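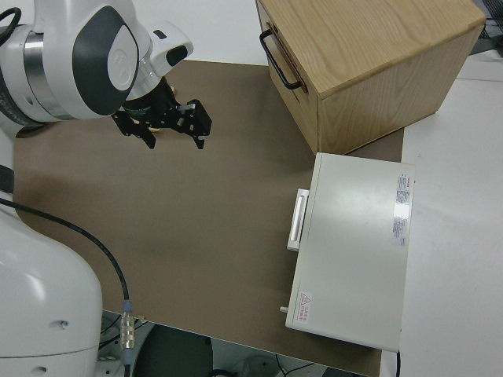
16th December

Okay, I'm writing this on the bus because if I wait until I get home I'll fall asleep in my shoes again. Long, long day in the lab, and a good one, mostly!

So the demo for Professor Yoshida's class is on the last day of term and our group has the drawer task, which I think I complained about in here back in November when we pulled it out of the hat. Everybody else wanted stacking. Stacking is easy to explain to your parents. We got "approach a box with a handle, take hold of the handle, let go, go home," and the arm has to do it from wherever Sachiko (she told us to call her that, I still can't do it out loud) decides to put the box on the day. She'll move it. She'll turn it. She's going to enjoy it very much.

We're calling our program Sterura. Osaze came up with it while he was eating a sandwich and it means nothing, but it's on the sign-up sheet now so that's who we are. The group across the hall is Curer, which sounds like a cough medicine, and they've been smug since their arm did its first clean run last week.

Anyway. This morning Lovisa and I got in before the others and put new brown paper down on the table. The old sheet was a mess of pencil marks from three different groups and I was going cross-eyed trying to work out which cross was ours. The paper was Lovisa's idea from the start and I was rude about it, and I take it back. The camera on the wrist likes a plain matte background so much better than that shiny white tabletop. With the white, it kept deciding that the glare was an edge and then going after the glare with total confidence. On the paper it finds the wooden box nearly every time, even when the box is sitting back by the edge where paper and white meet.

The handle is the bit it hates. It's black, the fingers are black, and once the gripper gets close it can't tell which black thing is the one it's supposed to be closing on! I know how it feels. Fumiko spent her whole lunch on this and came back with a fix that I only half understand. As far as I can tell, it looks at the handle from far away, decides where it is, and then more or less shuts its eyes for the last stretch and trusts itself. Ngọc said that's how he parks.

We ran it 6 times before lunch with the old code and wrote down every miss. Then Fumiko's version in the afternoon. First go, it sailed right past the handle and stopped with its fingers wide open over nothing, very dignified. I laughed so hard I had to go stand in the hallway. Second go, same thing but lower. Then Osaze noticed that the arm's zero was off from when we'd shifted things around for the paper, so we did the calibration over again (twenty minutes of my life, third time this week) and after that it was just... fine? It went over, closed on the handle, held on, opened, and went home. And then it did it again. Lovisa made a noise I've never heard from her.

Not perfect, though. I want to be fair in here, because I know I'll read this back in January and think we were geniuses. If the box is turned so the handle faces away from the arm, it has no chance. It goes around the long way and the elbow gets into a position where the controller gives up and stops everything. Ngọc thinks we can add a second approach from above. Osaze thinks we should pray she doesn't turn it that way. I'm with Ngọc but I'm also a bit with Osaze.

Other things I want to remember from today:

- the speed limit. We had it set to 450 and the arm creeps along like it's carrying soup. I tried 900 for one run while nobody was standing near, with my hand over the stop button, and it looked amazing and missed by a mile. Back to 450. Slow it is.
- label the cables!! I lost ages this morning following the wrong black cable all the way along the table to its connector. They're all black. I'm bringing masking tape tomorrow and I don't care if it looks bad.
- save the good version with a sensible name. Right now the one that works is called "fumiko_new_new_lunch" and there is also a "fumiko_new_lunch" that does something awful.

Oh, and the Tradton business. That's the shared scheduling page for the lab, and someone had booked our afternoon slot over the top of us. I was all ready for a fight, I'd practiced a little speech on the stairs, and then it was a first-year from the Saithong team who had clicked the wrong week and looked like he was going to cry. So I ended up showing him how to book it properly and giving him half my granola bar. Very fierce of me.

I keep thinking about something Professor Yoshida asked when she stopped by at the end. She watched one run, a good one, thank goodness, and didn't say well done or anything. She just asked, "How does it know it has the handle?" And we all looked at each other. It doesn't! It closes its fingers, and when they stop moving it assumes there's a handle in there. If it closed on the edge of the box, or on somebody's pencil, it would be every bit as pleased. Fumiko says we can check how far apart the fingers are when they stop, because we know how thick the handle is, and if the gap is wrong it should open up and try again. It's maybe ten lines of code. I said I'd write it, in front of everyone, so now I have to.

I was a little crushed for a minute that she'd found the hole so fast, but then she stayed almost half an hour talking with us about it and told a story about her own student project, which apparently spent an entire final presentation gripping its own power cord. So I feel better.

Tomorrow: gap check (me), approach from above (Ngọc), and Lovisa and Osaze are going to be mean with the box and put it in every horrible spot they can think of. I have to do laundry as well. And call Mom back. She wants to know if the robot has a name yet, and I've been putting off telling her that we've all been calling it "buddy" for weeks.

My stop's next and my phone is on four percent. Masking tape, masking tape, masking tape.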